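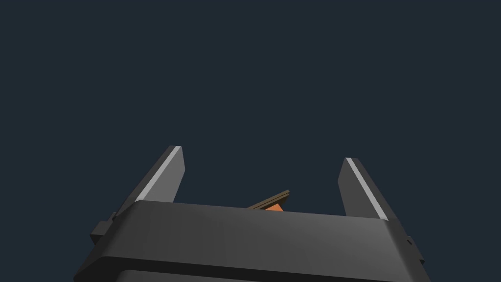

Storage and handling of painted metal cabinets, Trevinine warehouse, inspection checklist with comments. Covers receiving, racking, surface condition and dispatch in bays A through D. Items marked C carry a comment underneath. For surface finish, many units have a charcoal-gray housing with softly rounded edges, where a broad flat top curves down into a rounded lip and a thin seam separates the upper body from a darker panel below. On that kind of shape the lip and the seam are checked first, then the flat top.

Inspected by: Rosimeire Falcão
Reviewed by: Rogério Toledo
Date: 2019-04-18
Client: Leite

1. Receiving

1.1 Pallets free of broken boards and raised nails. OK
1.2 Straps tight, corner guards present on all four corners. C
Comment: two pallets from Eltemov came with guards on the front corners only. Straps had cut into the carton. Carton opened, paint not marked. Supplier told by email.
1.3 Labels readable from the aisle. OK
1.4 Delivery note matches purchase order. OK

2. Racking

2.1 Load notice posted at the end of each run. C
Comment: notice missing on bay C. Beam limit is 1,000 kg per level. Replace before the next delivery.
2.2 Uprights straight, no dents at fork height. C
Comment: dent on the second upright of bay B, 3 mm deep on the aisle face. Within the site limit. Marked with green tape and dated. Measure again in July.
2.3 Beam locking pins fitted. OK
2.4 Floor anchors tight. OK
2.5 Nothing stored on top of the frame guards. OK

3. Surface condition (sample units)

3.1 Lips and rounded edges: no chips, no bare metal. OK
3.2 Seams: even gap, no paint bridging. C
Comment: one unit has paint bridging at the left end of the seam. It will crack when the lower panel is taken off. Set aside for rework — do not touch up on site.
3.3 Flat faces: no rub marks from packing. C
Comment: light rub marks on a Brurko cabinet where the foam insert had slipped. Marks came off with a dry cloth. Accepted.
3.4 Dark finishes checked under a hand lamp held low to the surface. OK
Comment from reviewer: ceiling lights alone are not enough for dark gray. A scratch that runs in line with the lamps will not show. Turn the unit or move the lamp.

4. Handling

4.1 Gloves clean and free of grit. OK
4.2 Units over 35 kg moved by two people or by hand truck. OK
4.3 Hand truck tires and straps in good order. C
Comment: strap on truck 3 is frayed near the buckle. Truck taken out of use and tagged.
4.4 Cabinets kept upright, doors taped. OK

5. Aisles and exits

5.1 Main aisle clear for its full width. OK
5.2 Fire door opens without force and closes by itself. C
Comment: closes but does not latch. Closer arm needs adjusting. Open item.
5.3 Extinguishers in place, seals whole, tags in date. OK
5.4 Floor dry, no shrink wrap or strapping left lying. OK

Open items

1.2 Corner guards, Eltemov — R. Falcão
2.1 Load notice, bay C — R. Toledo
3.2 Rework of one unit — R. Falcão
4.3 Strap, truck 3 — R. Toledo
5.2 Fire door closer — R. Toledo

Form 44, keep with the rack inspection log.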